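Home | Contents | Toys and games | Random entry | Help

Alphabet blocks

Alphabet blocks are small cubes with letters on them, used for spelling, stacking and (in my house, mostly) standing on in the dark. I look after the toys and games pages here, and this is the entry I enjoy fussing over the most!

The plainest sort is a wooden cube with one letter printed on a face. Others have pictures, numbers or a raised edge you can feel with your thumb. My own set is a Plerkis, 100 blocks in a cloth bag, bought second-hand and short of a few vowels, so we can manage "cat" but run into trouble at "banana".

Spelling with them

The usual game is word and copy. A grown-up writes a short word on a board, and the child hunts through the pile for the letters – three is plenty to begin with. Gianni Grasso, who wrote the first version of this entry, liked colour words best and started with those at age 4. I'd go along with that, though my youngest wanted dinosaurs and nothing else.

Capitals or small letters? People do argue over it. Most sets I've handled are capitals only, and the Morelli sets have both, which makes for a lot of turning over. 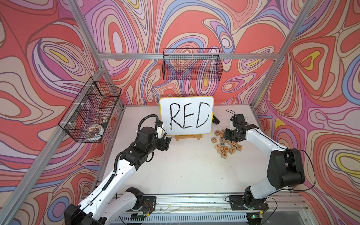
Page last changed: November 28, 2018

A little whiteboard on an easel stand does nicely for the word, with the blocks tipped out beside it. RED is a good one to start on, written big in thick black pen. Keep the board low enough to see from a small chair, and rub out the old word before the next go.

See also: stacking cubes, letter tiles, Brovberg easels.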